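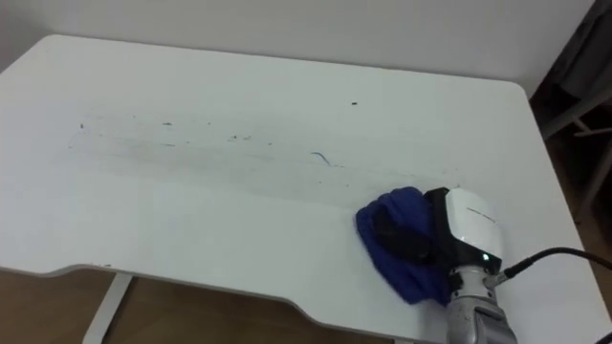
Wiping down a matte white desktop: which cloth, and do you use anything with it?

Posted in: Desks, Chairs and Corners

halfpastplum
OK desk people, I need to talk to somebody about this and my household has had enough. White matte top, rounded corners, the shallow curved notch in the front (which I love, I can get right up to it and my elbows finally have somewhere to be). It shows EVERYTHING. There's a long band of marks across it at the moment and I've been going at it with one of those soft royal blue microfibre sort of cloths.

My question is whether I should be using the cloth damp with plain water, or with a drop of washing-up liquid, or with a proper spray. I had a glossy desk before this one and that was easy, you wiped it and it shone and you felt marvellous. Matte seems to be its own world. I want to learn its ways!

Skandotport
Welcome to the white desk club, we have sore shoulders and very clean cuffs.

Damp cloth, one drop of washing-up liquid in a bowl of warm water, wring it until you think it's done and then wring it again. Wipe along the length of the marks, then go over with a second cloth that's just water, then dry. I do mine on a Friday when I finish work and it's one of the nicest bits of the week. Radio on, everything off the desk, whole top bare for once.

mugandcoaster
Love a matte top. Mine's a Plalo and I've had it long enough to have made all the mistakes. Biggest one was bunching the cloth into a ball and scrubbing one spot. You end up with a shiny patch where you've polished the matt finish, and the patch catches the light for ever after. Fold it flat! You get a bigger face to work with and you can turn it over when the first side is grubby.

halfpastplum
Oh no. I am a buncher. I bunch it up and lean on it.

mugandcoaster
We were all bunchers once.

Bakker
I'll disagree with the folding thing a bit. For a general wipe, yes, flat. For a line of marks like the one you've got, I want some pressure behind it, and a bunched cloth gives you that. I start at one end, lean gently, travel to the other end, lift, look. I've done that on the same white top for 11 years and there isn't a shiny patch on it. Depends on the surface, I expect. A painted top and a laminate one won't behave the same way.

mugandcoaster
Eleven years is a good run, I'll give you that. I still wouldn't do it on mine. Try it at the back behind the monitor first, is all I'd say to anyone reading.

tidy_ish
What are the marks made of though? That decides it for me.

Pencil: soft rubber first, the white kind, then the cloth.
Biro: lukewarm soapy water, be patient, do it more than once.
Whiteboard pen: dry cloth straight away, and if it's been there a while go over it with the same pen and wipe while it's fresh. Sounds mad, works beautifully.
Tea: anything at all, bless it.
Sleeve grime: washing-up liquid, it's mostly grease.

halfpastplum
tidy_ish this is WONDERFUL, I'm writing it on a card and sticking it inside the drawer. I think mine is a mixture. There was some labelling of jars with a marker going on, and there was tea as well, because there is always tea.

Skandotport
The going-over-it-with-the-same-pen trick is real. Please don't do it with a permanent marker, which I did in February, on a desk I had owned for 2 days. I now have a very nicely placed desk tidy.

orchardlane
Can I be the one who says skip the washing-up liquid? I find it leaves a film on matte white and the film picks up more dirt, so you're cleaning it again by Sunday. Plain warm water and a good cloth does nearly everything. I've got 4 cloths on the go and they get washed together with no fabric softener. Softener ruins them, they go slidey and just push the muck along.

Skandotport
It only leaves a film if you don't rinse! Hence the second cloth.

orchardlane
Hence me not wanting a second cloth. I'm lazy and my desk is big.

Bakker
With orchardlane on the softener. With Skandotport on the soap.

paperweightpat
Has anybody tried the melamine sponge things on theirs? I used one on a Mindine top and it took the marks off in seconds, I was thrilled, and then I saw it in the morning with the sun coming in sideways. Dull cloudy oval the size of a side plate. It's a very fine sandpaper when you think about it. I'd keep it for skirting boards and trainers.

mugandcoaster
Seconded. Skirting boards only.

tidy_ish
I do use one on my desk, very lightly, for ink, and it's been fine. But mine's a cheap top and I'm not precious about it.

halfpastplum
Right, going with the bowl of warm water and the one drop, flat cloth first, and Bakker's method if the line won't shift. Back of the desk first as a test. And then a rinse, and then I'm going to put everything back in a completely different arrangement because I can't help myself.

Does anyone wipe inside the notch? The curved edge at the front? I hadn't thought of it until just now.

Bakker
Every time. It's where your forearms live.

orchardlane
Go and look at yours in daylight. Then come back and tell us.

halfpastplum
I have looked. Fetching the bowl.

Thread views: 1,556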